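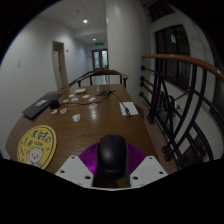 Purness wants its hallway table to be a front desk

October 2023

The Purness building has a new check-in arrangement, and it looks a lot like the old table in the hallway. From this month, anyone coming in for a workshop, a class or a meeting upstairs is supposed to stop at the long wooden table, pick up a card and wait to be pointed somewhere. Management calls this the "welcome table." A notice sent to tenants says it will "bring the ground floor to life."

That is a lot to ask of a table in a narrow hallway. On the day we visited, it held a closed laptop, a stretch of black cable, a sheet of white paper and a scatter of small cards and stickers. A round yellow mat with blue Chinese lettering and a cartoon face took up one corner. It was the most cheerful thing on the table by some distance, and it had nothing to do with checking in.

The plan replaces a staffed desk that closed in January. Tenants were told then that the desk would return after a review. The review was handed to Gatance, a workplace consultancy, which delivered its report in the summer. Tenants have been shown a two-page summary. It talks about "low-barrier arrival" and says visitors prefer a shared surface to a counter. It does not say which visitors were asked, or what they were asked.

Purness says 937 people used the hallway in the trial period and that the response was positive. But the hallway is the only way to the stairs. Anyone going to work, delivering lunch or looking for the restroom would have passed the table, and the building has not explained how it told those people apart from the ones who came to be welcomed. A request for the feedback forms got a polite reply and no forms.

The cards are the part of the plan with the most thought behind it, at least on paper. Each group in the building is meant to leave its own at the table, so that a visitor can take one and match it to a room. In practice the groups have used whatever they had on hand. The printing studio Kirier has asked for a common size and a line of plain text giving the floor. So far the building has answered that it wants to "keep things organic." A first-time visitor may find that less charming than the people who wrote it.

Then there is the power supply. Laptops are welcome at the table, according to the notice, and so are chargers. A separate page of the building's own safety rules says cables must not be left across shared surfaces. Both documents are currently in force. Asked which one applies, the office said the safety rules were being updated.

Not all of the tenants object. The Arnardóttir language school, on the second floor, says its evening students like having a place to put their things down, and that the old desk was often closed by the time they arrived anyway. That is a fair point. It is also an argument for having a table, which the building had already.

The cost is harder to pin down. The summary gives a figure of $1,442 for "surface and signage." The table was in the hallway before the review began, and we saw no invoice for the rest. Purness says the money also covers work still to come, including a sign at the stairs and a tray for the cards.

The arrangement runs for four months, after which tenants will be asked whether to keep it. The office has not said yet whether bringing back the staffed desk will be one of the choices.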